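Tabletop arms around crockery – what are your house rules?
161 views · 2 replies

brido_dean
Posted Friday, May 7, 2021

I'm rewriting our bench rules at Brido and I'd love some opinions before I pin them up. Right now they say: clear the table before every run, nothing breakable within reach, one person on the stop button. The second one is a joke for us, we do coffee tasks all day! 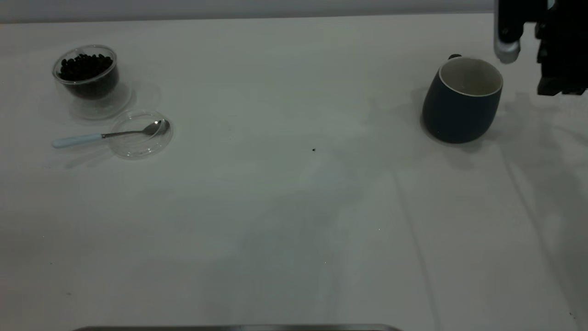 Coffee bench with the mug, beans and spoon out.

So I want to swap it for "only items in the task, and each one listed on the run sheet." Too loose?
12 likes

lockwood_d
Too loose, yeah. A list doesn't tell anyone how fast the arm can go near a mug. At Plalmont we cap the speed any time there's glass or ceramic out, and you need a second signature to lift the cap. I'd also write something about cables. Loose ends get tied back before power on, every time, even for a quick test.
9 likes

brurby52
Gotta disagree with Darren on the signature. We tried that in October and people just signed for each other. A slow default in the controller did more for us than any form. Totally with him on cables though – I'd put that at the top of the sheet. 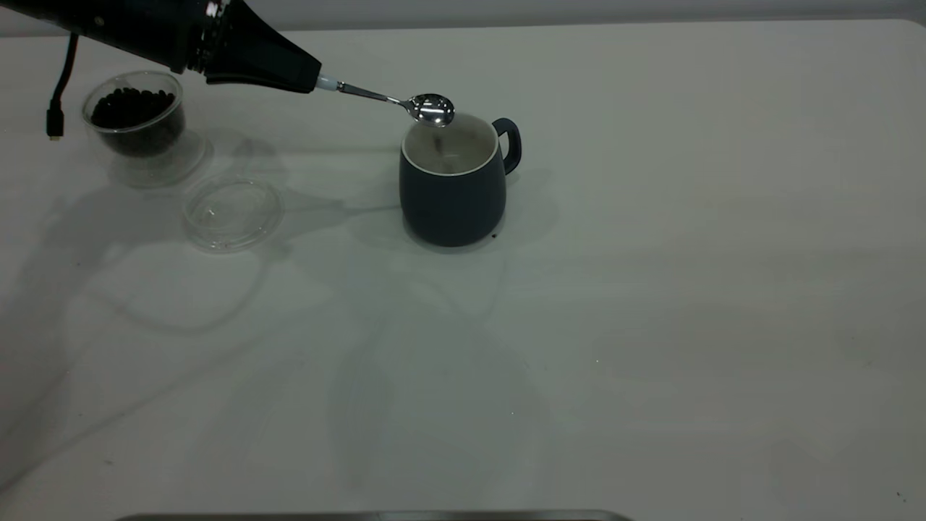 Spoon over the mug, connector hanging under the arm.

I'd add lids too. Decide where they go and write it down, or somebody reaches in mid-run to move one.
4 likes

brido_dean
OK, cables go first and lids get a line. Still torn on the signature, I kind of like having a name on it. Darren, is your cap per task or for the whole bench?
2 likes

Share (2)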